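Why Do We Fold Our Clothes?

Have you ever opened a drawer and found your favorite T-shirt with lines all over it, like an old map? Those lines are creases. Cloth is made from very many thin threads. When a shirt stays in a ball for a long time, the threads stay bent, and the bends show when you put it on.

A folded shirt is also bent, but only in a few places, and the bends are straight. Straight bends are easier to shake out.

Folding saves room too. Take one T-shirt and make a ball from it. There is a lot of air inside! Now press it flat with your hands and fold it. The shirt did not get smaller, but the air went out. In the Mazurek children's library, we tried to put 19 small T-shirts into one box. In balls, they did not fit. Folded, they fit, and the lid closed.

How to fold a T-shirt

You need a flat place, like a table or a clean floor. It should be bigger than the shirt, if you can find one.

Lay the shirt down and spread it with your hands from the middle to the sides. Small wrinkles are no problem. Big ones you should push out now.

Fold one side to the middle, together with the sleeve. Then do the same with the other side. You have a long shape now, like a scarf. Fold the bottom up to the collar, and then fold one more time.

There are other ways. Some people begin by folding the shirt across, and the sides come later. Todor Dimitrov, who teaches the little ones in Pliltstead, folds all his shirts this way and he is very quick. Try both and keep the one you like.

What about the picture on the shirt?

Many T-shirts have a printed picture. The print is a thin layer on top of the cloth. If it is folded sharply in the same place many times, it can crack. Try to leave the print flat, or make a soft fold there.

Try it at home

Ask a grown-up for two old T-shirts of the same kind. Fold one and make a ball from the other. Leave them for one night under a heavy book. In the morning, put them next to each other. Which one has more lines? Draw what you see.

Words to remember

Crease: a line in cloth that comes from bending.
Collar: the part around your neck.
Hem: the bottom edge, where the cloth is turned and sewn. 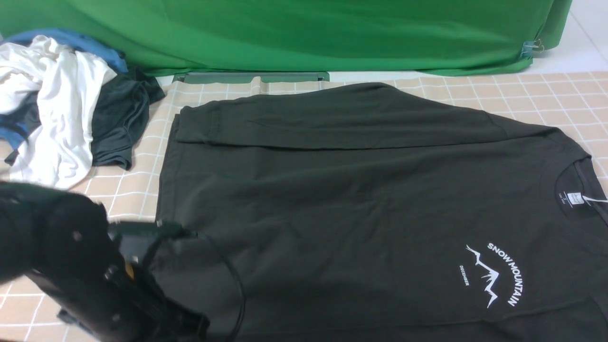 A T-shirt with a mountain print, partly folded. Can you find the collar?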